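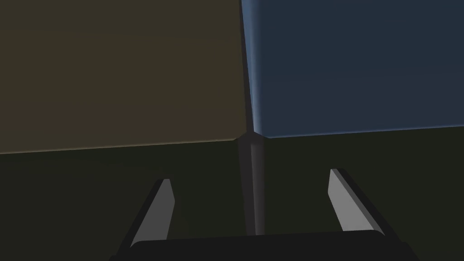

Two grippers, one simulated room: a talk with Muchen Cheng
October
By the Bedine newsletter desk

Muchen Cheng had been at her desk since 4 in the morning when we spoke, and she was still cheerful enough to apologize for the state of her notes. She has spent the fall at Bedine comparing a pair of grippers in simulation, the Trusora and the Gough, before anybody signs an order for real ones.

"People think I'm going to tell them which one is stronger," she said, "and I keep disappointing them, poor things, when all I want to talk about is how much the hand hides from its own camera."

She is fond of the wrist view, and she brought it up again and again — sometimes in the middle of answering something else. With the fingers spread, she explained, you can see both pads and the space between them, and you can line up on something narrow fairly comfortably. The trouble comes when big things stand close together in front of you and take up most of the view. So she keeps a wider view going too, with both arms in it and the room behind them, doorway and all, even if the tilt makes visitors a little seasick.
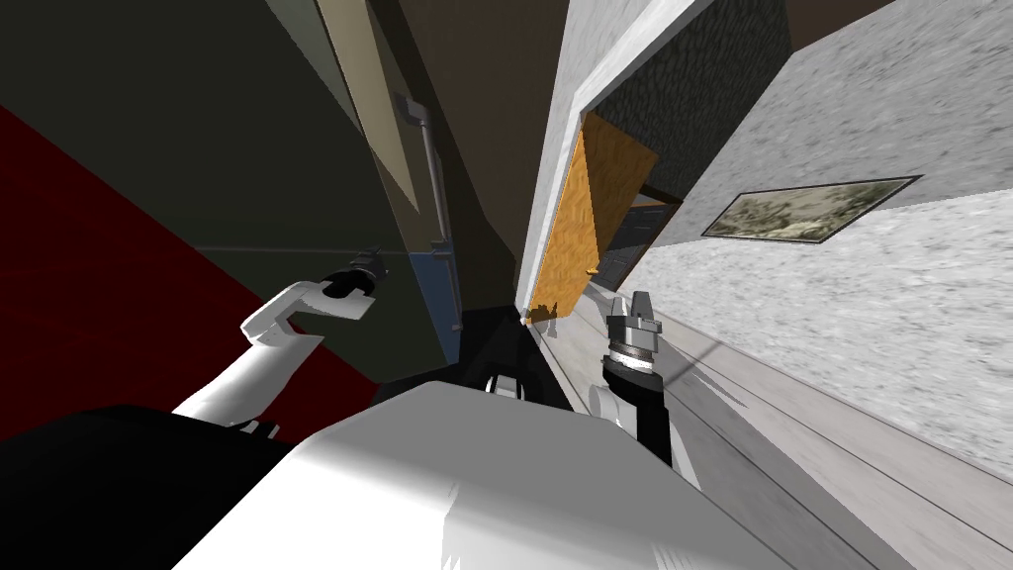
How many trials did each gripper get? The Trusora and the Gough got 666 apiece, with the same starting positions for both, and 3 more were thrown out when the controller crashed.

Cheng is careful about what those runs mean. The contact settings came from her colleagues at Sikbridge, and she changed them twice before she trusted them at all. "I was so pleased with my first week of results," she said, laughing, "and then I found out the pads had far too much friction. Everything stuck! I could have picked up a piano." She started over that same afternoon and has kept the old numbers in a folder she doesn't open.

Her favorite exercise is bringing a finger up close to the place where two bulky shapes meet. From the wrist, she says, depth is terribly hard to judge there, and a rough shadow on a plain surface can look like an edge if you've been staring long enough.
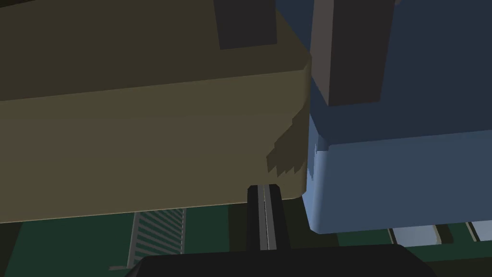

What she would buy

She leans toward the Gough, gently, for its slimmer fingers. "But ask me again after I've had a real one on the bench for a month," she said.

Last updated in October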